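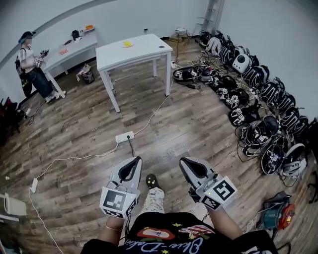 Karport Opens Second Rental Building in Brunton

BRUNTON, Dec 12, 2019 – Karport Homes has opened Nirbridge House, a rental building with 276 apartments on the east side of Brunton. The first tenants received their keys this week, and leasing continues for the remaining studio, one-bedroom and two-bedroom units.

Nirbridge House stands on the site of the former Cloltholm paper warehouse, which Karport bought after the warehouse moved its operations out of town. The brick front wall on Canal Street was kept and repaired. Everything behind it is new construction.

Monthly rent starts at $1730 for a one-bedroom apartment and includes water, heat and trash pickup. Electricity and internet are billed separately. Twenty-five apartments are set aside for households that qualify under the city's income limits, and applications for those units go through the Brunton housing office, not through Karport.

"People who work in Brunton have been driving in from two towns over," said Ulla Vik, managing director of Karport Homes. "We had a waiting list at our first building for most of last year, and many of the people on it have now signed leases here."

All apartments have white walls, wood-look floors, a full kitchen and in-unit laundry hookups. Tenants may paint with written approval. Cats and small dogs are allowed with a one-time deposit, with a limit of 2 pets per apartment.

The building has a bike room, a package room and a shared courtyard. The courtyard will stay closed over the winter and open in April, once planting is finished. Parking is available in the lot on Mercer Street for a monthly fee, and spaces are assigned in the order that leases are signed.

"The old wall took longer than the rest of the ground floor," said Reinhold Mühlbauer, the project architect. "The mortar was in poor shape on the north end and had to be redone by hand. The window openings are the original ones, so the apartments on that side have taller windows than the others."

Nayeli Flores has been named property manager. She previously managed Karport's first Brunton building. The leasing office is on the ground floor next to the main entrance and is open weekdays and Saturday mornings. Tours can be booked by phone or at the front desk.

About Karport Homes
Karport Homes builds and manages rental housing in Brunton and nearby towns. The company is privately owned.

Media contact
Trinh Doãn, Communications, Karport Homes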